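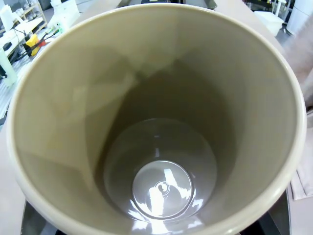
**De :** Shaimaa Salem
**À :** liste Entretien et rangement
**Date :** 3 septembre 2025
**Objet :** Re: Seaux beiges, lesquels garder pour l'atelier ?

Bonjour à toutes et à tous,

Je réponds à Grethe en reprenant son message, vu que plusieurs personnes ne l'ont pas reçu.

> Bonjour,
>
> En rangeant le local du fond j'ai sorti tous les seaux de sous l'évier. Il y en a de trois sortes et je ne sais plus lesquels servent à quoi. Les grands beiges, est-ce qu'on les garde pour l'enduit ou est-ce qu'ils passent au ménage ? Þórarinn pense qu'on avait décidé de les réserver à l'eau claire, mais je ne retrouve rien d'écrit.
>
> Autre question : le fond n'est pas plat, il y a un rond en relief au milieu. Quand on gâche du plâtre dedans, ça accroche tout autour. Est-ce que quelqu'un a une méthode pour le nettoyer sans le rayer ?
>
> Enfin, il faut penser à l'étagère. Si on les empile tous, on n'arrive plus à les séparer.
>
> Grethe Þórarinsdóttir

Pour la première question, Þórarinn a raison. Les grands seaux beiges sont pour l'eau claire et le rinçage des éponges. On l'avait dit à la réunion de printemps, mais le compte rendu ne parlait que des bassines. L'enduit et le plâtre se préparent dans les auges souples noires, que l'on peut tordre une fois que c'est sec. Les petits seaux gris restent au ménage, avec la serpillière.

Pour le fond, le relief ne s'enlève pas, il est moulé avec le reste. S'il y a du plâtre autour, ne grattez pas avec la spatule en métal. Laissez tremper une nuit avec de l'eau tiède et un verre de vinaigre, puis passez une brosse à vaisselle en tournant le long du bord du disque. J'ai récupéré un seau de cette façon la semaine dernière. Il en restait un peu dans l'angle, entre la paroi et le fond, et une vieille brosse à dents a suffi. Le produit Brilora qui est sur l'étagère du haut marche aussi, mais il sent fort et il faut rincer plusieurs fois. Je le garderais pour le carrelage.

Pour l'empilage, le problème vient de la forme : ils se resserrent vers le bas, donc ils s'emboîtent bien et l'air reste coincé entre les deux. Lærke glisse un chiffon plié entre chaque seau avant de les empiler, en le laissant dépasser du bord, et ils se séparent sans forcer. Quatre seaux par pile au maximum, sinon celui du dessous se déforme. Ne les rangez jamais mouillés.

Il reste la question des étiquettes. Le feutre Ploletti s'efface au bout de quelques lavages. Je propose un morceau d'adhésif de couleur sous le rebord, à l'extérieur : bleu pour l'eau claire, rouge pour le ménage. Frida Laxdal en a un rouleau entamé et veut bien le laisser dans le tiroir de l'entrée.

Je n'ai pas d'avis sur l'achat de couvercles. Le catalogue Thygesen en propose, mais uniquement par lot de 100, ce qui fait beaucoup pour nous – à moins de commander avec l'atelier voisin. Si quelqu'un veut leur poser la question, qu'il le dise sur la liste pour qu'on ne soit pas deux à le faire.

Grethe, tu peux laisser les seaux dehors en attendant, je passerai poser l'adhésif. Par contre, si tu trouves une anse toute seule en vidant le dessous de l'évier, mets-la de côté, il m'en manque une.

Bonne journée,

Shaimaa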